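Kaution nach Auszug: Wie lange darf die Hausverwaltung prüfen?

Yabsira Mersha
Das Mietverhältnis endete im Juli, die Übergabe verlief ohne Beanstandung. Die Verwaltung Zenurden behält weiterhin 600 Euro der Kaution ein und verweist auf die Betriebskosten. Ist dies zulässig?
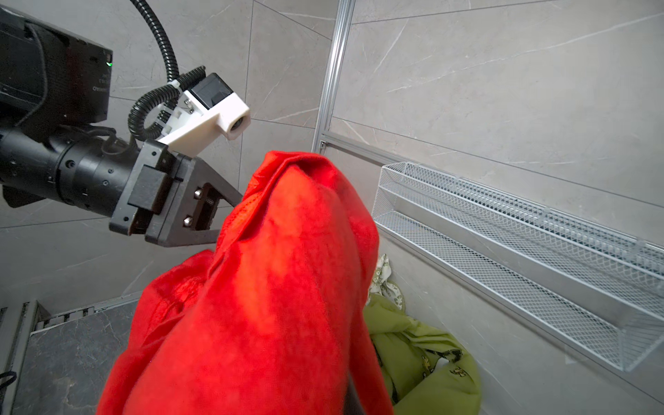 Eine schriftliche Begründung wurde bislang nicht erteilt. Die letzte Nachzahlung betrug 111 Euro.

Brarngate
Ein angemessener Teilbetrag darf bis zur Abrechnung einbehalten werden. Er hat sich an der zu erwartenden Nachzahlung zu orientieren – 600 Euro erscheinen hier überhöht. Es empfiehlt sich, schriftlich eine Frist zu setzen. 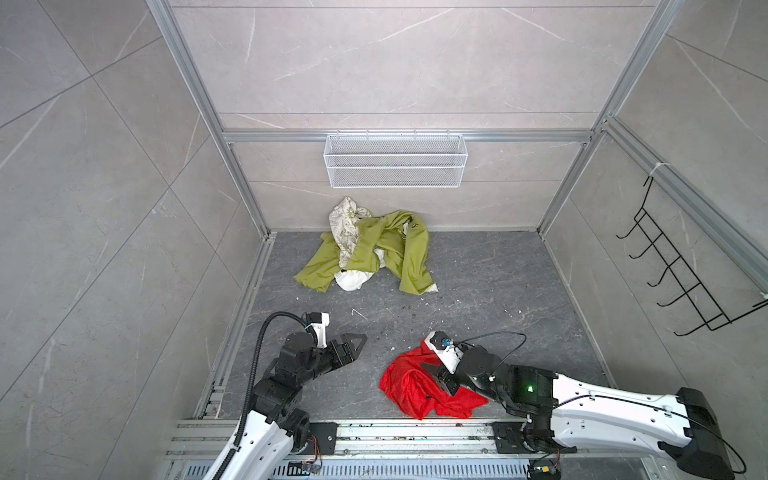

Maßgeblich ist ferner das Übergabeprotokoll. Darin sollten Oberflächen und Einbauten einzeln benannt sein, etwa hellgraue Wandplatten in Marmoroptik oder ein eingehängter weißer Drahtkorb.

Tovex
Bei mir waren es rund 40 Euro. Einfach anrufen.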